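Newsletter > Operations > Swatch room

Since July 7, 2019 the folding of fabric swatches at the Levchenko sample house has been handled by the Hovow cell. The cell takes one square of cloth at a time from a gridded table, folds it twice and passes it to the card station. In its first full month it folded 3,879 pieces, of which 179 were sent back for refolding by hand.

Cloth must be laid flat and square to the grid before each cycle. Pinked edges are accepted. Striped prints may be placed with the stripes running in either direction.

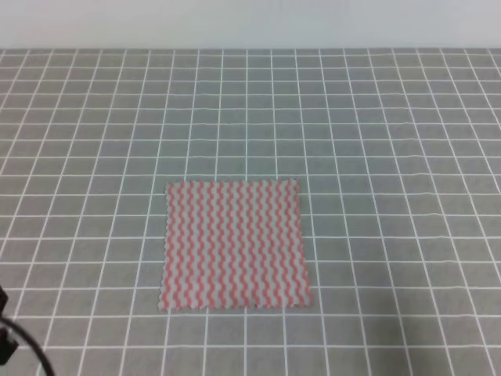 Who checks the folded swatches?
The card station operator checks every piece and enters rejects in the Itel log at the end of the shift.

Five staff previously folded full time. Two now load and clear the table, two have moved to card mounting, and one is training on fault recovery under Ghazal Heydari. Grades and shift lengths are unchanged. Loading is done standing, so operators swap places after every 1,000 pieces or at the break, whichever comes first.

A second cell, for the Tamisa range, is due in October. Heavier cloths will stay with the hand folders until the grip settings have been tested.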